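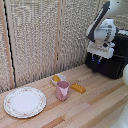

About the Plesdale Robot Workshop

The Plesdale Robot Workshop is a shared space where members build, repair and program small robots. We rent the ground floor of the old Rimetti building, behind the tile store. The entrance is on the parking lot side, up the ramp. We have 38 members at present. Most of them have day jobs in other fields, and a good number had never wired a motor before they joined.

How we started

The workshop began as a garage project. A few neighbors were building a robot arm that could clear a kitchen table, and the garage ran out of room when the second arm arrived. Everything moved to the Rimetti building one April. The landlord let us have the first two months cheap in return for painting the walls and replacing the lights. The paint is still holding up. The lights have been replaced again.

The original table-clearing project is still going and is the reason so much of what we do involves dishes. It has been through several arms, more gripper designs than anyone wrote down, and a long run of secondhand cups.

What we work on

Members bring their own projects, and the workshop keeps one long-running build that anyone can join. That build is called Paiva. Paiva is a tabletop arm setup for household objects: plates, cups, bowls, bread, fruit, whatever people have on a table at breakfast. The arm itself was bought used. The table, the mounts, the wiring and the software are our own work, and so is the gripper testing.

A plate and a cup ask for different things from a gripper. A plate lies flat and has to be taken by the rim, while a cup can be taken from the side or from above if the fingers open wide enough. Two fingers with soft tips will handle most cups. Wide, shallow plates are harder, and we have spent most of the past winter on them. Our current test list has 100 object layouts, and each change to the fingers or the code is run against the same list so that results can be compared. The log now stands at 526 runs. Members can read it on the workshop computer or ask for a copy.

Other projects in the shop at the moment include a seed planter, a camera slider, a chess-playing arm that is waiting on parts, and a cat door.

The space

The floor area is 800 square feet, divided into three parts:

Bench room - six workbenches, soldering stations, two 3D printers and the parts wall. Label anything you leave on the parts wall or it will be treated as stock.

Arm room - the Paiva table and one spare table for members' own arms. Book it on the sheet by the door. Evenings fill up first.

Back room - drill press, band saw and storage shelves. You need the short safety session before using either machine.

We do not have a laser cutter. The print store two doors down does, and will cut sheets from our files.

Grutano boards

A lot of members ask about the motor boards used in the shop. They are called Grutano boards and were designed here, after we burned through too many of the cheap ones. Each board drives four small motors and has a stop input that cuts power to all of them. The drawings and parts list are free to members and to anyone who writes in. We sell bare boards at cost when we have them - usually twice a year, after a batch comes back from the factory.

Joining

Membership is month to month. It covers the use of the space, the shared tools and a shelf bin. Filament and solder are paid for by weight at the front desk. Members under 16 need an adult with them at all times.

New members get a walk-through of the space and a first session on the arm, at low speed, with someone experienced holding the stop button. After that you can book the arm room on your own.

If you would like to look around first, the doors are open to visitors on the first evening of every month from 6:30 p.m. Bring a project if you have one. Closed shoes are required in the back room, and parking in the tile store spaces is fine after they close at 6.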